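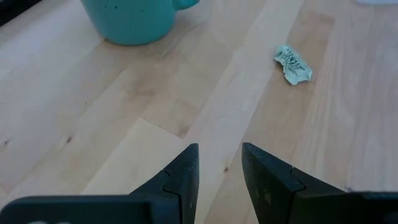
使用手册 > Zivania 浅色木拼板桌面 > 第7章 日常使用与保养

最后更新：11月

7 日常使用与保养

7.1 适用范围

本章适用于 Zivania 系列浅色木拼板桌面，包括配 Butuder 钢制桌架和配木制桌架的两种型号。桌面出厂时已涂底油，板条长边胶合，板缝外露。桌面的开箱、就位和调平见第5章，桌架螺栓的紧固顺序见第6章。

本章不适用于深色染色桌面和石材镶嵌桌面。两者所用的清洁剂和补油材料与本章不同，混用会造成色差。

桌面编号压印在底面靠近后横梁处，以487开头。编号不以487开头的桌面为旧版，表面处理为清漆，不得按7.6节补油。旧版桌面只执行7.3节至7.5节。

7.2 术语

板条：构成桌面的单根长条木料。

板缝：相邻两根板条之间的直线接缝。

顺纹方向：与板条长边平行的方向。本章所有擦拭、打磨、涂油动作，除另有说明外，均沿顺纹方向进行。

底油：出厂时渗入木料表层的油，干透后不形成可剥离的膜。

软布：不掉毛的棉布或细纤维布。新布首次使用前须单独水洗一次，晾干。

相邻板条的底色深浅不一，有的偏奶白，有的偏暖黄，并带有细的深色条纹，均属木料本身的特征，不列入保修范围。请勿试图用砂纸或漂白剂使板条颜色一致。

7.3 投入使用前

桌面就位后，须先静置，再放置物品。

1. 拆除全部包装膜和护角。包装膜不得局部保留。

2. 用干燥软布沿顺纹方向擦去表面浮尘。

3. 将桌面空置7天，期间不铺桌布，不放托盘，不放纸箱。

4. 静置期间，室温不得高于27 ℃。采暖设备的出风口不得正对桌面。

5. 静置期满后，用手掌沿垂直于板缝的方向轻抚一遍，检查板缝处是否有明显台阶。

6. 有台阶时，先复查桌架是否调平（见第5章），再松开桌架与桌面之间的连接螺栓，静置一夜后重新紧固。

7. 重新紧固后台阶仍超过2毫米的，停止使用，联系经销商处理。

注：静置期间可闻到底油气味，保持通风即可。气味在静置期满后通常仍有残留，不影响使用。

注意：静置期内覆盖桌面，覆盖区域与外露区域会产生色差。此类色差无法通过擦洗去除，须待桌面整体受光后自行减淡。

7.4 放置物品

7.4.1 杯具

陶杯、炻器杯等底部常有一圈不上釉的底足，质地较粗，含有吸附的水分。拖动时底足会在木面上留下弧形划痕；长时间停放时，底足处的水分会留下环形水印。

1. 新购的陶杯、炻器杯在首次上桌前，将杯子倒置，用指腹沿底足摸一圈，检查是否有毛刺或烧结颗粒。

2. 有毛刺的，用细水砂纸蘸水轻磨底足，至手感平滑。磨后洗净，完全晾干。

3. 盛有热饮的杯子一律使用杯垫。杯垫应大于杯底，材料可选软木、毛毡或编织棉。

4. 盛有冰饮的杯子一律使用带吸水层的杯垫。毛毡杯垫吸湿后应换下晾干，不得湿着留在桌面上。

5. 空杯可直接放在桌面上，但杯底须为干燥状态。刚从水槽或洗碗机取出的杯子，先擦干底足。

6. 移动杯子时提起再放下，不得推滑。

7. 带把手的杯子，把手朝向桌面内侧放置，不得伸出桌沿。

8. 杯子与桌沿之间保留一掌宽的距离。

注：釉面带斑点的杯子，斑点属于釉料效果，不会脱色到桌面。杯底出现的深色印迹多来自底足残留的茶渍或咖啡渍，应清洗底足，再按7.5.2节处理桌面。

注意：橡胶底杯垫和橡胶防滑圈不得直接接触桌面。橡胶中的增塑剂会渗入底油，形成深色印迹，打磨后仍可能残留。

7.4.2 纸张、票据和零散小件

纸张本身不损伤木面，问题出自油墨和湿气。印有深色文字或花纹的薄纸，在受潮并受压的情况下，油墨会转移到浅色木面上。热敏收据受热后变黑，变黑的涂层同样会转移。

1. 每天使用结束时，将桌面上的票据、揉皱的纸片、钞票、便条收走。需要保留的放入带盖的盒或浅盘。

2. 揉皱或折叠的纸张不要压在杯子、书本或灯座下面。

3. 湿纸应立即拿起。拿起时从一角揭开，不得平移。

4. 纸已粘在桌面上时，先不要撕。用拧干的软布覆盖纸面，待纸软化后揭下，再按7.5.2节清洁残留。

5. 报纸、宣传页不得用作垫纸。需要垫纸时使用未印刷的白纸或牛皮纸，用毕取走。

6. 书写时在纸下加垫板。圆珠笔隔单张纸书写，笔迹会压入木面。

7. 回形针、订书钉、硬币放入浅盘。铁制小件遇水后会在木料上产生黑色锈斑。

注：收纸片前先展开看一眼再丢弃。折成小块的票据与废纸外观相近。

7.4.3 较重物品

1. 台灯、显示器支架、缝纫机等较重物品，底部加毛毡垫。毛毡垫颜色应为本白或浅灰，深色毛毡在受潮后可能掉色。

2. 夹持式支架的夹口内侧须垫硬木片或软木片，夹紧力以不晃动为限。

3. 夹持位置避开板缝端部。

4. 需搬动较重物品时，由两人抬起。单人操作时，先在物品下方塞入折叠的厚布，再沿顺纹方向缓慢移动。

5. 每月将固定摆放的物品换一次位置，使桌面受光均匀。

警告：不得站在或坐在桌面上。配木制桌架的型号在侧向受力时可能失稳。

7.4.4 高温物品

锅、壶、烤盘、电熨斗不得直接放在桌面上。使用隔热垫时，隔热垫应带支脚或有足够厚度，垫的底面与木面之间不得积汽。热源移走后，将隔热垫一并拿起，擦去下方凝结的水汽。

7.5 清洁

7.5.1 每日清洁

1. 将桌面上的物品全部移到别处。绕着物品擦拭，会在物品周围积成污圈。

2. 用软毛刷沿板缝刷一遍，将缝内碎屑带向桌面端部。

3. 用干燥软布将碎屑收集到簸箕中，不得用手掌推扫。砂粒和糖粒会划伤木面。

4. 将软布浸入清水，拧至不滴水，沿顺纹方向擦拭。从桌面一端开始，一次擦完整根板条的长度，再移到下一根。

5. 随即用另一块干燥软布擦干。

6. 检查桌沿和桌角的下缘是否有水滴挂留，有则擦去。

7. 待桌面无潮湿手感后，放回物品。

注意：不得向桌面直接喷水或喷清洁剂。液体会沿板缝渗入，引起板条边缘起翘。

7.5.2 局部污渍

处理前先在桌面底面不显眼处试用清洁剂，干透后观察有无变色。

茶、咖啡、果汁：
1. 用干布吸去液体，由外向内按压。
2. 用 Gallcombe 中性木面皂的稀释液润湿软布，沿顺纹方向擦拭。稀释比例按瓶身标签。
3. 用清水布擦去皂液，再用干布擦干。
4. 干透后仍有环形印迹的，转7.6节。

油脂：
1. 用吸水纸吸去浮油。
2. 在污处铺一层干燥的滑石粉或玉米淀粉，静置一夜。
3. 用软毛刷将粉末刷走，按茶渍的方法用皂液擦拭。

油墨：
1. 用橡皮擦试擦。橡皮应为白色，无磨砂颗粒。
2. 无效时，用皂液润湿软布，敷在污处片刻，再擦拭。
3. 仍无效时，待油墨处干透，转7.6节。不得使用酒精、丙酮或去甲油。

蜡：
1. 待蜡完全变硬。
2. 用塑料刮片沿顺纹方向将蜡推起。刮片须放平，不得使用金属刀。
3. 用皂液擦去残余。

胶带残胶：
1. 用手指将残胶搓成团后取下。
2. 余下部分用少量补养油润湿，待软化后擦去。
3. 用皂液清洁一遍，擦干。

铁锈黑斑：此类斑点为木料中的单宁与铁反应所致，常规清洁无效。面积较小的可按7.6节打磨，面积较大的请联系经销商。

7.5.3 禁用材料

下列材料不得用于桌面：

- 钢丝球、百洁布的绿色粗面、去污粉
- 含氯漂白剂、含氨清洁剂
- 蒸汽拖把和蒸汽清洁机
- 含硅油的家具喷蜡
- 魔术海绵（会磨去底油，留下发白的区域）
- 未稀释的醋或柠檬酸溶液

7.6 打磨与补油

7.6.1 判断是否需要补油

在桌面常用区域滴一滴清水。水滴保持圆形，说明底油完好，擦干即可，无需补油。水滴摊开并使木面变深，说明底油已耗尽，应安排补油。

常用区域与不常用区域的结果可能不同。只要常用区域需要补油，就应对整个桌面补油。仅局部补油的桌面，补油处颜色会偏深。

7.6.2 所需材料

- Głowacki 木器补养油，无色型
- 细砂纸，细度按补养油说明书
- 平整的打磨块
- 软布若干，其中补油用布用后报废
- 软毛刷
- 丁腈手套
- 防尘口罩
- 带盖金属容器，内盛清水

7.6.3 打磨

1. 清空桌面，按7.5.1节清洁，晾至完全干燥。

2. 铺盖地面和相邻家具。桌架上沿用纸胶带保护，纸胶带不得贴到木面上。

3. 将砂纸包在打磨块上，沿顺纹方向轻磨。用力均匀，不得在一处反复停留。

4. 磨过板缝时不要改变方向。相邻板条的纹理略有出入时，以板条长边为准。

5. 局部水印、油墨印的位置可多磨几遍，磨至印迹变淡后，将打磨范围逐步扩大到整根板条，避免形成凹坑。

6. 桌沿的倒角只磨一遍。

7. 用软毛刷清出板缝内的粉尘，再用微湿的软布擦净，晾干。

注意：不得使用电动圆盘砂光机。圆盘留下的旋纹在浅色木料上补油后会变得明显。

7.6.4 补油

1. 确认室温不高于27 ℃，窗户打开，桌面避开直射阳光。

2. 将补养油摇匀，倒少量在软布上。不得直接倒在桌面上。

3. 从桌面远端开始，逐根板条沿顺纹方向薄涂。每次以板缝为界，涂完一根再涂下一根。

4. 涂完整个桌面后，按补养油标签规定的时间等待渗透。

5. 用干净软布擦去所有未渗入的油。擦至布面不再带油，手摸不粘。

6. 检查板缝。缝内积油用折叠的布边吸出。

7. 隔夜后按相同方法涂第二遍。第二遍用油应少于第一遍。

8. 桌面底面和桌沿一并补油，以平衡板条两面的吸湿。

9. 补油完成后空置7天，其间不得放置纸张、杯具和布品。

警告：沾油的布料有自燃危险。用后立即浸入盛水的带盖金属容器，按当地规定处置。不得揉成团放入垃圾桶，也不得叠放晾晒。

注：补油后的桌面颜色加深，各板条加深程度不同，数周后趋于稳定。

7.7 季节性检查

室内湿度随季节变化，板条随之胀缩。采暖期开始前和结束后各检查一次。

1. 目视检查板缝。采暖期内出现细缝，湿度回升后合拢的，属正常现象。

2. 板缝张开超过2毫米，或湿度回升后不合拢的，记录位置并联系经销商。不得自行填胶或填蜡。

3. 将直尺横放在桌面上，观察尺下透光情况，判断桌面是否翘曲。

4. 检查桌架连接螺栓。桌架上的连接孔为长圆孔，螺栓应位于孔的中段。螺栓已顶到孔端时，松开后重新就位。

5. 检查毛毡垫，已压实或沾有硬粒的予以更换。

6. 检查杯垫底面，有脱胶、掉色或发硬的停止使用。

7. 做一次7.6.1节的滴水检查，结果记入附页。

7.8 常见问题

现象：桌面出现白色环形印迹。
原因：湿气进入底油表层。
处理：移走物品，通风晾置。一天后未消退的，用软布蘸少量补养油沿顺纹方向擦拭。仍未消退的，执行7.6.3节和7.6.4节。

现象：桌面一侧看起来比另一侧亮。
原因：窗光或灯光的入射角度不同；或一侧长期受光。
处理：换到均匀光线下复看。确有色差的，将桌面掉转使用。

现象：擦拭后木面发毛。
原因：用水过多，木纤维竖起。
处理：晾干后用细砂纸沿顺纹方向轻磨一遍，补油。

现象：补油后表面发粘。
原因：余油未擦净，或室温过低。
处理：用软布蘸少量新油擦涂发粘处，使旧油软化，随即彻底擦干。

现象：杯底旁有短弧形划痕。
原因：推滑带粗糙底足的杯子。
处理：浅划痕补油后即不明显。可用指甲感觉到的划痕，按7.6.3节打磨。杯底按7.4.1节第1项和第2项处理。

现象：桌面上有反写的字迹或花纹。
原因：印刷品受潮后油墨转移。
处理：按7.5.2节油墨一项处理。

7.9 保养记录

保养记录附页随手册提供，用后可复印。每次补油、打磨、更换毛毡垫后填写下列内容：

- 桌面编号
- 月份
- 操作项目（填写节号）
- 滴水检查结果
- 板缝异常的位置，从桌面编号压印端起，按板条顺序标注
- 操作人

申请保修时须提交附页副本。未记录补油情况的桌面，因底油耗尽引起的水印、起翘不在保修范围内。

本章编写：Kazimiera Pawlak。技术审核：Kelechi Iyamu。

桌架的拆卸与搬运见第8章。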